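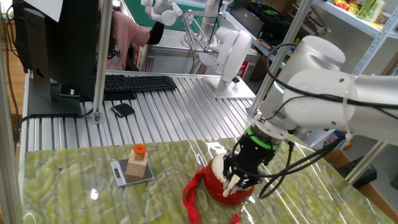

Drum Tapping with a Shared Robot Arm: Project Report

Author: Martim Bragança
Supervisor: Manuela Bassi
Workshop: Filia shared workshop, bench 3
Submitted: July 18, 2022

1. Purpose

The goal of the project was to have a single robot arm pick up a drumstick and play a steady beat on a toy drum. A secondary goal was to have the same arm move the drum to a marked position before playing. Both tasks use the same parallel gripper and no tool change.

The work follows an earlier report by Aldo Amato, who used the arm for sorting blocks. His motion code, called Piras, was kept wherever possible. The new part is the contact routine, which I named Tasosex in the repository and will call the tap routine from here on.

2. Setup

The arm is bolted to a bench made of slatted aluminum. A printed green mat covers the working area. It has a glossy surface and reflects the overhead lights, a problem discussed in section 5.

The objects used were:

Toy drum, red, with a white head and a fabric strap
Wooden drumstick
Small digital scale
Wooden block with an orange top piece, used as a position marker

The scale and the block were left over from Amato's layout. I kept them on the mat so that the planner would have to avoid something of known height. Other objects were allowed to stay as long as they were outside the reach of the stick.

The controller runs on the workshop PC. Ermanno Sartori set up the network connection and the user account. The emergency stop is wired separately and does not pass through the PC.

3. Moving the drum

The first version gripped the drum by the rim from the side. The fingers slid off the curved body in most trials. The second version approaches from directly above and closes lower on the body, with the wrist held vertical. The approach speed was reduced for the last part of the descent.

The strap caused more trouble than the drum. When it lay under the body, the drum tilted on release. Two changes were made:

The strap is laid out to one side by hand before each run.
The arm lifts the drum, waits 500 ms, and then moves sideways.

The wait lets the strap stop swinging. Shorter waits were tried and gave worse placement.

4. Playing

4.1 Holding the stick

The stick is held near its end and points down at an angle. A steeper angle gave a cleaner hit but brought the gripper too close to the rim. The final angle is a compromise and was set by eye, then saved as a fixed pose.

The gripper force was set one level below maximum. At the maximum the stick turned slightly in the fingers when they closed. Assunta Sartori suggested rubber pads, and these are on the parts list for the next version.

4.2 The tap routine

Each tap has four stages: hover, drop, contact, return. The hover pose keeps the tip just above the head. The drop is a short wrist rotation with the other joints held still. Contact is detected from a rise in wrist joint current, after which the arm returns to hover.

Early tests moved the whole arm up and down. This was slow and made the bench shake – the drum walked across the mat after a short series of taps. Wrist-only motion removed most of that. 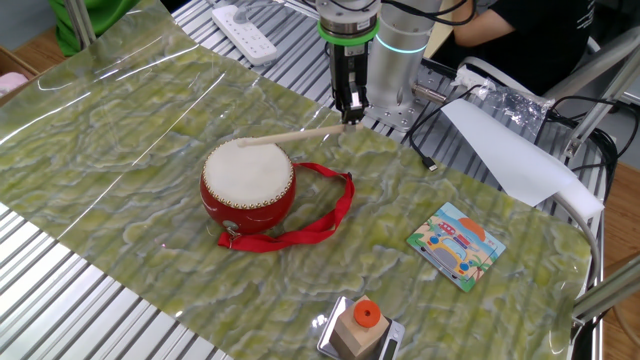

Figure 2. Hover pose, with the stick tip just above the drumhead.

4.3 Results

The longest test used 3330 taps, split into sets with a pause between them. Missed contacts were logged when no current rise was found within the time limit. There were 27 missed contacts in the log. Most fell near the end of a set, which points to slow drift of the stick in the fingers. Re-gripping between sets reduced the drift but added time.

Tempo was even at slow settings. At fast settings the return stage was cut short and the taps became uneven. I did not find a way around this with the current controller.

5. Problems

Reflections. The glossy mat produced bright spots that the detection step read as the white drumhead. A color check on the red body was added, which fixed most of the false matches.

Cables. The cables on the arm limit wrist rotation in one direction. The start pose was changed so that the tap uses the free direction. A cable guide from Drestunau was ordered and had not arrived at the time of writing.

Shared bench. Objects were often shifted between sessions, so the drum position is now measured at the start of every run – the saved value is used only as a first guess.

6. Further work

Work continues in September. The planned steps are rubber finger pads, a second drum position, and reading a simple rhythm from a text file. Bassi has also asked for a written start-up checklist, to be kept with the emergency stop instructions.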